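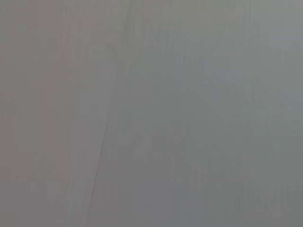
Lines, Seams and Scratches: Why Surfaces Are Never Perfectly Plain

Look closely at a table, a floor or a wall. From across the room it may seem to be all one color. Move your nose nearer and you will start to find things. There may be a thin line, a patch that is a little pinker or greener than the rest, or a set of pale streaks running side by side.

Every one of these marks got there somehow. People who clean, repair or build things learn to tell them apart. You can learn too.

What is a scratch?

A scratch happens when something hard is dragged across something softer. The hard thing pushes some of the surface out of the way and leaves a tiny ditch. Light falls into the ditch differently than it falls on the flat part, so your eye sees a line.

Scratches are often thicker in one place and thinner in another. If you press hard on a pencil and then lift it slowly, the pencil line fades out at the end. A scratch can do the same thing. It can also come with smaller scratches next to it, all going the same way, if whatever made it had a rough edge.

What is a seam?

A seam is the place where two pieces meet. Your shirt has seams where the cloth was sewn together. Floors have seams between boards or tiles. A countertop may have one where two slabs were joined.

Seams usually keep going until the piece ends. They tend to stay the same width, although dirt can collect in one part and make that part look darker.

What is a crease?

A crease is made by folding or bending. Paper creases easily. So do plastic sheets, leather and some kinds of cloth. The surface has not been cut, and nothing has been joined to it. It has only been bent so far that it does not lie flat again.

Long creases can be hard to see in the middle and easy to see at the ends. It depends on how sharply each part was folded.

How can you tell which is which?

Sometimes you can't tell just by looking. A thin dark line on a gray surface might be any of the three. These tests help:

Run a fingertip across the line, not along it. A deep scratch feels like a small dip. A seam may feel like a little step up or down. A soft crease may feel like a bump.

Shine a flashlight from the side, low down and close to the surface. Dips and bumps make shadows this way. Turn off the room light first if you can.

Wipe the line with a damp cloth. If it comes off, it was a pencil mark, a hair or some dirt.

Turn the thing over. A crease in thin material often shows on the back as well.

Ask a grown-up before you touch anything that might be broken, such as glass. Cracks in glass can look like scratches and can cut you.

Why does gray have other colors in it?

Paint a piece of paper plain gray and leave it on a windowsill next to a red book. The side by the book will look a bit pink. Surfaces pick up some of the light that bounces off the things near them. A gray counter can look brownish in one spot, bluish in another and greenish in a third, with no edge where one color stops and the next begins.

Light also gets weaker the farther it has to travel, so the part of a surface closest to a lamp is usually the brightest.

Try it yourself

You will need a sheet of kitchen foil, a butter knife, a coin and a flashlight.

1. Smooth the foil flat on a table.
2. Fold one corner over, press it down, then open it again. You have made a crease.
3. Drag the edge of the coin gently across the middle. You have made a scratch.
4. Lay a second piece of foil so that it just touches the first. You have made a seam.
5. Press the tip of the butter knife down hard at the start of a line and lift it slowly as you go. Find the place where the line disappears.
6. Turn down the lights and look at each mark with the flashlight, first from above and then from the side.

Draw what you see. Use a soft pencil for the blurry parts and a sharp one for the thin parts.

Words to know

Surface: the outside of something, the part you can touch.
Tone: how light or dark a color is.
Diagonal: slanting, going neither straight up and down nor straight across.

Starkeo Read-Along Science, May 31, 2024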